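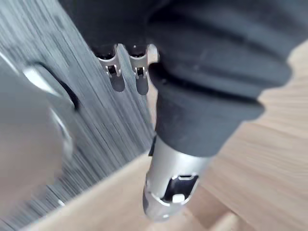

Photo: Junhao Long

Home Ask Browse Cleaning & Care Sign in

Is rubber conditioner worth paying for, or is it just shiny water?

Junhao Long
2020-09-14

I've been told by the man at Dredberg that any ribbed rubber like the black part in my photo "must" be treated every few months or it will crack along the folds. He then walked me over to a shelf of Kemeria conditioner at 19 pounds a bottle. Funny how that works.

The rubber looks fine to me. Smooth, matt, no splits that I can find. I wipe it with a cloth when I remember. What I'd like to know is whether the bottled stuff does anything that plain soapy water doesn't, and whether it would make a mess of the metal below. There's a short silver cylinder underneath with an opening cut in the front and a small white button or tab just under that, and I don't fancy getting something greasy in there. Same worry with the two clips and the slots in the panel. I asked him about that and he said it "doesn't run". I have yet to meet a liquid that doesn't run.

I haven't bought it. Talk me into it if you can.

12 people follow this

kang2606

Can't talk you into it, sorry. I used a conditioner on car door seals and garden hoses for years and the treated ones went the same way as the ones I forgot. The label on mine said it "feeds" rubber. Rubber doesn't eat.

What does seem to matter is keeping it out of strong sun and keeping oil off it. Grit too, as it sits in the folds and rubs. I'd do this:

Soft brush first, along the folds and not across them.
Cloth wrung out hard in warm water with a drop of washing-up liquid.
Second cloth with clean water, then a dry one.

Do the metal separately with a barely damp cloth. Satin metal shows smears, so go with the grain if you can see one. For the slots use a dry paintbrush and leave the water out of it. I wouldn't press or pull the white bit unless you know what it does.

If whoever made it left instructions, those beat anything I've said, and they certainly beat a man standing next to a shelf.

Comments (2)

Junhao Long: Thanks. No instructions that I can find. What about the marks you get when black rubber goes a bit grey?

kang2606: Check it isn't just the light first. Matt black looks grey on top of every ridge if there's a window or a lamp nearby. If it wipes off it's dust. If it comes back as a pale bloom, some rubbers do that with age and I don't know that a conditioner cures it. Hides it for a week, maybe.

Stundby

Kemeria is great, used it on my wellies and they came up like new!! Get the 800 ml, works out cheaper.

Comments (1)

kang2606: How old were the wellies?

M. Ferris

I'd be less hard on it than the answer above. Some silicone sprays do help rubber slide and stop it sticking to itself, but some rubbers (silicone ones for a start) don't get on with them, and you can't tell which you've got by looking. If you do try one, put a little on a cloth well away from the part, dab a spot at the back and leave it for a day. If the spot goes tacky or swells, stop there. Never spray straight at it with those openings so close.

Shares 4 | Save | Report

Related: Cleaning & Care Rubber Metal Tools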